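Pricing and Stock Control for a Small Jewelry Workshop
Final project report, Applied Business Studies
Group members: Precious Modise, Siyabonga Buthelezi, Ingrid Pruitt
Supervisor: Raghavendra Acharya

1. Background

The project concerns a one-person silver jewelry workshop in Trarnstead, run by Nomvula Sibiya. She makes rings, pendants and stud earrings, and sells them through one gallery and at seasonal craft fairs. Prices had been set by eye and stock was kept in a paper notebook. We were asked to propose a pricing method and a stock record that one person can maintain.
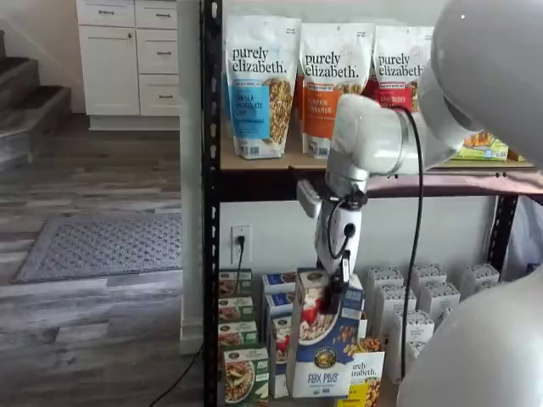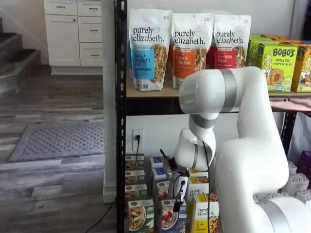 Packaged breakfast foods on black metal shelving.

2. Data collection

Records were taken from the notebook and from supplier invoices for sheet, wire and findings. The notebook held 963 entries. Each entry was typed into a spreadsheet with a item code, metal weight, bench time and selling price. Entries with no weight were kept but left out of the cost model.

Bench time was the weakest field. The maker had written it down for commissions only, so we asked her to time her regular designs between January and March. Polishing was logged separately from soldering and stone setting, as several pieces are usually polished in one batch.

3. Pricing method

Three methods were compared:

Method A – metal cost times a fixed factor.
Method B – metal cost plus bench time at an hourly rate, plus a share of overhead.
Method C – as B, with the gallery commission built into the final price.

The gallery, Oosthuizen, keeps 40 percent of the selling price. Under Method A, small pieces with a lot of handwork were priced too low to cover labor once commission was taken off. Stud earrings with bezel-set stones were the clearest case. Heavy plain bands came out too high under the same method.

Method C was chosen. It gives one price for both the gallery and the fairs, which the maker wanted, as customers sometimes see the same design in both places.

4. Stock record

Each piece now has a code made up of design, size and location. The location is changed when a piece goes to the gallery or comes back. We first tried a free trial of Meteck, a stock program, but it needed a network connection at fairs and was dropped in favor of a spreadsheet with a printed copy.

5. Limits

Silver prices were held fixed in the model. A sharp rise would mean changing one cell, but printed tags would have to be redone by hand. Overhead was split evenly across all pieces – a split by bench time would be fairer and is left for later work. Repairs and resizing were not covered.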